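About Hilovik

Hilovik is an independent record label and listening archive based in Flarkport. The company was founded to return out-of-print hip-hop, soul and funk recordings to circulation, and to do so with the agreement of the artists who made them. Its catalog is available on vinyl, on CD and through licensed streaming partners.

The archive currently holds 2,693 recordings, most of them regional singles and cassette releases that were pressed in small runs and never reissued. Each is cataloged by artist, producer, studio and year of release where these are known.

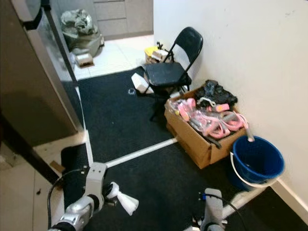

What We Do

Hilovik operates in two areas. The label division licenses, remasters and reissues albums and singles. The archive division preserves original tapes and sleeves, and answers research requests from writers, radio producers and the families of performers.

Remastering is carried out from the earliest available source. Where the master tape is lost, the release notes state this plainly and name the copy that was used. Royalties are paid twice a year, with statements issued every June.

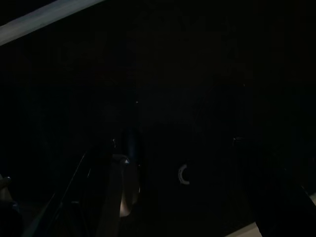
Dymphna Ó Ceallaigh
Director of Catalog and Rights

Ms. Ó Ceallaigh oversees licensing, artist relations and the Prino series, the label's line of seven-inch reissues. Under her direction the series has grown to more than 4,000 subscribers. She also edits the printed notes that accompany each release - these are written wherever possible from new interviews with the original performers and engineers.

Inquiries about ownership of a recording, missing credits or unpaid royalties should be addressed to her office in writing.
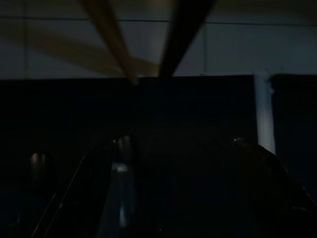 Visiting the Archive

The listening room on Lynch Street is open to the public by appointment. Visitors may request up to seven recordings per session, and two listening stations are available. Items may not be borrowed or copied. The next open day is Sat 8 November - no appointment is needed on that date.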